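Murero sock hanging - FAQ

Print this page | E-mail this page

27/11/2022
by Larysa Pylypenko

Same questions keep landing in my inbox so answers go here. Will add more when there's time.

What is the task?
Socks start flat on the table. Robot picks them up, one by one or as a pair, and clips them to a hanger. Two arms, one hanger, four clips. Full run is three pairs.

Why socks?
Cheap, floppy, never the same shape twice. Also a clip needs real force to open, so you get soft and stiff in one task.

How was it trained?
Imitation. People drive the arms, we record, policy learns from that. 977 demos in the current set. 12 more thrown out for dropped video.

Is there a reward or any RL on top?
No. Tried it in the spring, didn't help enough to keep.

What is Stusar?
Our policy. Takes the head view plus joint positions, puts out a short chunk of actions for both arms. Wilus is the older one, one arm at a time, kept as the baseline.

So how good is it?
63 percent of pairs clipped with no help, on sock colors it trained on. Wilus never got a full pair up. New colors are worse, numbers in the December report.

Where does it fail?
Mostly the clip. Sock gets there fine, then the mouth of the clip closes on nothing, or on one thread. Second most common is grabbing both socks of a pair when it wanted one. Bunched socks are a problem too, the policy loses track of which end is the cuff.

What counts as a success?
Arms let go, sock stays up for 5 seconds. Cuff or toe, either is ok. Swinging is ok.

Does the hanger move during runs?
Yes, it swings freely. We tryed clamping it, scores went up, but then the policy was useless on a loose one. So loose it stays.

Can I get the data?
Soon. Waiting on the Bunting people to finish the file format. Please dont email asking for a date, I don't have one.

Can I use other arms?
Probably, you'd need to re-record demos. We haven't tested it.

Contact: Larysa Pylypenko, Murero project | Copyright Murero | Back to top 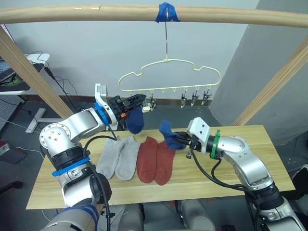
Blue pair in the grippers, gray and red pairs still on the table, clips empty.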